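4.2 Warum Wartezeiten erzählt werden wollen

Wer sich längere Zeit mit kleinen Reparaturbetrieben beschäftigt, merkt irgendwann, dass über das Warten ganz anders gesprochen wird als über den Preis. Der Preis steht auf dem Zettel, er wird genannt, vielleicht wird kurz geseufzt, und damit ist es gut. Die Wartezeit dagegen wird erzählt, mit Anlauf und Umwegen, und wir haben beim Abschreiben der Gespräche mehr als einmal die Bänder angehalten, um in Ruhe zuzuhören. Von den 39 Interviews, die Noura Karam und Ekene Okafor in Caltasham und Rosusa geführt haben, kommt kaum eines ohne eine solche Geschichte aus.

Dabei lohnt es sich, zwei Arten des Wartens auseinanderzuhalten, auch wenn die Befragten selbst das selten tun. Die eine ist das angekündigte Warten: Man gibt den Mantel oder das Radio ab, bekommt einen Termin genannt und richtet sich danach. Die andere ist das offene Warten, bei dem ein Ersatzteil fehlt und der Betrieb selbst noch keine Auskunft geben kann. Asante und Insaurralde haben in ihrer früheren Untersuchung zu Matar vermutet, dass vor allem die Dauer über die Zufriedenheit entscheidet. Unser Material spricht – bei aller Vorsicht, die eine so kleine Stichprobe verlangt – eher für die Auskunft. Eine Kundin aus Rosusa wartete drei Wochen auf ihre Nähmaschine und lobte den Betrieb in den höchsten Tönen, man habe sie schließlich zweimal angerufen. 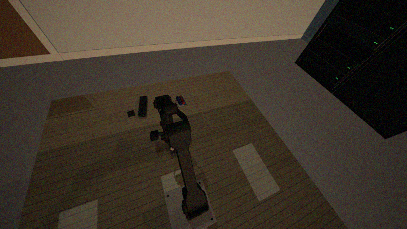 Abb. 3: Dunkler Roboterarm auf einer Holzfläche (Computergrafik).

Ähnlich äußerten sich auch die Inhaber, und das hat uns, wie wir gern zugeben, ein wenig gerührt. Anrufe kosten Zeit, sie unterbrechen die Arbeit, und gerade in Betrieben mit zwei Beschäftigten bleibt währenddessen die halbe Werkstatt liegen. Trotzdem wollte kaum jemand darauf verzichten. Ein Schuhmacher in Caltasham führt dafür ein eigenes Heft, in dem neben dem Namen auch steht, wer lieber abends angerufen wird und wer gar nicht.

Diese Website verwendet Cookies, um Ihnen die Nutzung zu erleichtern. Mehr erfahren | Akzeptieren

Offen bleibt, wie weit sich der Befund übertragen lässt. In Zaltuletti, wo Anas Awwad im Mai einige ergänzende Gespräche geführt hat, liegen die Betriebe weiter auseinander, und wer dort etwas abgibt, kommt meist ohnehin erst am nächsten Markttag wieder vorbei. Das Warten fällt dann mit dem gewöhnlichen Gang der Woche zusammen und wird entsprechend seltener zum Thema. Auf diesen Unterschied – er hat uns bei der Auswertung länger beschäftigt als erwartet – kommen wir in Abschnitt 4.3 zurück, wenn es um die Abholung und die nicht abgeholten Stücke geht.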